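读者来信之后的一点唠叨:可伸缩的书立,到底替谁省事

上一期登了几位读者推荐的桌面收纳用品,编辑部收到的回信比预想的多。大部分是问在哪里买,少数几位是来抱怨的。我被分到的任务是把其中一样东西讲清楚,就是那种用交叉金属片铆起来、拉开像手风琴、两头各立一块L形挡板的架子。卖家管它叫“伸缩书立”,有的叫“桥式书架”,名字一个比一个神气。

先交代立场:我对一切“可伸缩”的家用品都没什么好感。可伸缩的晾衣杆我家断过两根,可伸缩的餐桌我母亲用了很多年,只在买回来的头一个春节拉开过一次。所以霍拉·法胡里(Hala Fakhoury)在编务会上把这种书立夸了一通,说它“书多就拉开,书少就收拢”,我第一个反应是:书少的时候,我要书立做什么?

她的说法有一定道理。普通书立是两块分开的铁片,中间的书一抽走,剩下的就往一边倒。伸缩的这种两头连在一起,理论上不会各走各的。卖家的文案也抓住这一点反复讲,配的图都是十几本同样高矮的书,书脊颜色由浅到深,中间绝没有一本说明书,也没有孩子的练习册。谁家的桌子长这样,我没有见过。

我自己去看了三种。一种是Karus的,一种是Postberg的,还有一种是塔内·拉克纳(Tane Rakena)从旧货摊上拿来的,没有牌子,关节处已经松了,拉开以后中间往下塌。前两种新的时候都挺顺手,推拉之间有一点阻力,停在哪里就是哪里。问题是阻力从铆接的地方来,用久了会怎样,包装上一个字也没有写。Postberg那盒子上印着“经久耐用”,这四个字我在一把用了两个月就散架的漏勺上也见过。

再说尺寸。Karus的说明书给了一个拉到最长时的数字,514毫米,精确得让人肃然起敬。我拿尺子量,从一头挡板的外沿到另一头,确实差不多。可是拉到这么长的时候,交叉的格子已经很扁很低,稍高一点的书只有下面一小截靠着它。收短了格子又会升高,从书后面冒出来一块。所以说明书上的最长长度,是它最不该被用到的长度。这话我跟霍拉说了,她说谁会拉到头呢。那为什么要印在盒子正面?

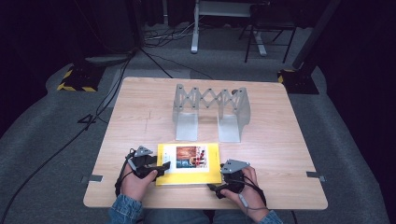

回到最实际的问题:一张桌子上到底有多少书需要立着。我把这个问题发给了编辑部的几个人。劳塔罗·帕尔马(Lautaro Palma)回得最快,他说常用的书都是平放的,因为看到一半就搁下了,立起来反而找不到看到哪里。塞旺迪·西瓦库马尔(Sewwandi Sivakumar)说她桌上立着九本,其中真正翻的是两本,其余是“摆在那里提醒自己还没看”。我认为她的回答最诚恳,也最不利于书立厂家。

平放这件事值得多说几句。收纳文章总爱劝人把书立起来,说这样省地方、好拿取。大开本、软封面的书立起来其实很难伺候,书页往下坠,时间长了书口就斜了,薄的还会弯腰。这样的书平放最省心,上面顺手搁一张卡片、一张明信片,也不碍事。要说缺点,就是叠到四五本之后,你要的永远在最底下。不过这时候该做的大概是把上面几本送回书架,再买一件金属制品并不能替你走这几步路。

夹在书里和搁在书上的那些纸片,也是来信里问得多的。有读者说照片和贺卡没处放,问能不能夹在书立的格子里。我试过。竖着插进交叉的缝里,薄的会滑下去,厚的勉强站住,但推拉一次就可能在边上压出一道印子。普通贺卡无所谓,有照片的我劝各位别这么干。也别整年压在书堆底下,受潮以后粘在封面上,揭的时候两边都心疼。找个信封或者鞋盒,写上年份,就很好了。鞋盒不要钱,也不会被收纳文章推荐,两件事之间恐怕有点关系。

还有人关心它会不会划桌子。挡板底下那只脚是平的金属片,书把它压住的时候倒还稳,推拉的时候就在桌面上来回蹭。浅色的木头桌面尤其要当心,深色的划痕一眼就能看出来。Postberg在脚底贴了一层薄垫,Karus没有贴。库赛·曼苏尔(Qusai Mansour)的办法是剪两块旧毛毡,用双面胶粘上,他说粘了以后书立轻轻一推就跑。这就又回到了老问题:要它不跑,就得有东西压着;有东西压着,你就不大会去拉它。于是它“可伸缩”的这一项本事,在买回家的第二天就退休了。

价钱方面我不想替任何一家做广告。来信里有位读者说在Sarham看到600块一对的,手工打磨,附一张证书。我没有去看实物,不好评论手工,只能评论证书:我想不出什么场合需要向别人出示书立的证书。便宜的十几块也有,我见到的最低标价是16块,摆在Ranasinghe文具店靠门口的架子上。便宜的那种金属片薄一些,收拢时有响声。至于两者在挡住一排书这件事上差多少,我在店里各推了几下,没有推出来。

顺便讲几条使用上的意见,供已经买了的读者参考。重的书放在两头,靠着挡板,轻的放中间。拉开的长度比书的总厚度多留一指宽,方便抽取,再多书就歪。格子的缝里容易积灰,抹布伸不进去,用干的旧油画笔扫一遍就行。关节紧了,有人建议滴缝纫机油,我反对,油会沿着金属片走到书上来。手指别放在格子中间去收拢它,这一条我是亲身试验过的。

家里有小孩的更要注意最后这一条。小孩看见会拉会缩的东西,没有不去拉的,书立在他们手里先是桥,再是钳子,然后是剑。劳塔罗家的那一个据说已经转了行,归了玩具箱,他自己的书仍旧平放着。我问他后不后悔买,他说从使用率上看,这是全家最划算的一件文具。

霍拉读完这篇草稿,认为我不公道。她的意见照录如下:她每个学期换一批书,多的时候占半张桌子,少的时候只有几本,普通书立要挪来挪去,伸缩的一推就好,用了两年没有塌。两年没有塌,我接受这个证词,也希望厂家把“两年”印在盒子上,代替那四个字。不过她也承认,她那张桌子除了书什么都不放,杯子、针线、账单一律在别处。能做到这一点的人,我怀疑用两块砖头也能过得很整齐。

所以还没有买的读者,我的建议是先等一等。把桌上的书全部拿下来,只放回本周要看的,过几天再数数立着的有几本。如果还是倒来倒去,再去文具店推一推便宜的那种。已经下单的也不必退,拆开以后先在脚底垫点软的东西。

下一期轮到桌下理线盒,来信请在四月底之前寄到编辑部,附照片更好。上期误将塞旺迪推荐的毛刷写成“牙刷”,她要求更正,特此更正。

2016年4月13日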